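3.2 Household survey

Ekeck and Trunholm were chosen because both towns collect kitchen waste at the curb, but on different schedules. Survey forms went to 2,000 households in August, and each household kept a record of what it threw away at mealtimes. Bowls and plates were recorded separately.

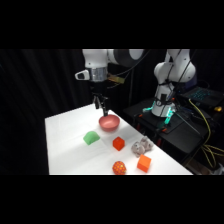
Figure 2. A pink-red bowl on a white-covered table.

Of the forms returned from Trunholm, 94 lacked a usable entry for the evening meal and were set aside. The remaining forms were coded by meal and by type of food — bread, cooked vegetables, and rice made up most entries.

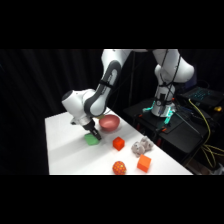

Did household size affect the amount of food thrown away?
Larger households threw away more in total but less per person, and the pattern held in both towns.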